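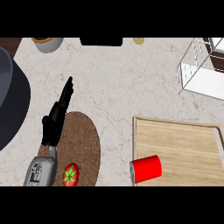 Why does the hand stop short of the tomato when the planner says it has arrived?

Two different parts of the program have two different ideas of where the hand ends. The planner works to a point in the middle of the palm, and the controller works to a point out by the fingertips, so each of them is quite content with its own answer and the tomato stays where it is.

There, I've written it at the top of the page in the way Tincuța likes us to, question first and answer straight after, because she says if I can't put it in two lines then I haven't understood it yet. It has taken me the better part of a fortnight to get to those two lines and I feel I've earned a long entry to go with them.

12/10/19. Rain all morning, and the radiator in our room has started its knocking again. I got in early, made a pot of tea and set the overnight runs to print their summaries before I'd even got my coat off. We had 400 attempts queued in Fleltis on the marble kitchen, all with the same job, go to the tomato on the cork trivet and close the hand, and 127 of them ended with the fingers shut on thin air. I'd been hoping for better after the change I made to the step size. The change to the step size did nothing at all, I may as well admit it here, and I spent two whole days on it, and told Zorica over lunch how clever it was.

What set me thinking properly was the can. The can is a dull sort of object to reach for and I've rather neglected it, but when I went back through the older logs it had been failing by the same distance as the tomato, and always along the line the fingers point in. If it had been the perception at fault (and I had blamed perception, loudly, to the people who write it) the error would wander about depending on where the object was and what was near it. Mine didn't wander. It turned when the wrist turned. I sat looking at that column of numbers for a good long while with my tea going cold.

So I went and read the file that describes the hand, line by line, with a ruler held against the screen like a schoolboy. Cosico, our planner, reads that file once when it starts up. Kudo, which does the controlling, used to read the same file, but at some point in February somebody gave it a copy of its own so that it could load faster, and the copy was made before the hand was swapped for the new one. I say somebody. I looked up the change and it was me. I have no memory of it whatever! My note on it says "small tidy, no effect", and I shall be hearing about that for some time.

Zorica was very kind. She came over with her chair and we went through it together, and she pointed out something I'd missed, that the two points aren't only apart along the fingers, there's a small twist between them as well, which would explain why the approach over the trivet always looked slightly askew to her. She had put that down to the joint limits. We drew it out on the back of an envelope, her drawing and my arithmetic, and then her arithmetic once we'd found the slip in mine. I do enjoy working with her. She never hurries you, and she hums when she's close to something.

The mending of it was very short. I took out Kudo's copy, made it read the same file as Cosico, and added a check at start-up which compares where each of them thinks the hand ends and refuses to go on if they disagree. The check was Zorica's idea. I had to fight it for an hour, because it refused to go on every single time, and I thought we had another fault on our hands until I saw that one side was giving the twist in degrees and the other in radians. After that it ran. I rather love that check already. I'd have been spared all this if we'd had it in the spring.

We didn't have time for the full batch before supper so I ran a short one, only the reaches from the left side, near the big dark bowl, which have been the worst of the lot. It got through 3 before I had to stop it, with the hand coming in much nearer to the tomato than I've seen it, and then the planner began complaining that it was touching the bowl. I suppose it was always going to. The hand is now properly as long as it says it is, and there's less room over there than Cosico used to believe. Some of the old routes were only possible for a shorter hand. I've widened the margin round the rim a little and asked it to come in from higher up, and we'll see what the night makes of it.

Tincuța rang at five from Stollow, where she's been showing the planning side to the people there, and I gave her the news. She asked at once whether the old results would have to be done again. I'd been hoping to put that question off until I'd had a biscuit. I'm afraid they will, or a good part of them. There are 302 runs in the table we sent her last month and every one of them used the stale copy, the successes as well. She was quiet, and then she said well, better now, and asked if I'd write it up plainly so she could pass it on. I said I would do it tonight. I've done this instead, but it will be a help tomorrow when I come to write the proper one.

Things to see to: start the full batch before I go up. Apologise to perception, with cake. Ask Zorica if she still has the envelope, as I think the sign of the twist is on it and I've only got it in my head. Look for any other private copies of that file, in the recording tool above all, which I seem to remember being slow to load as well. Ring the man about the radiator.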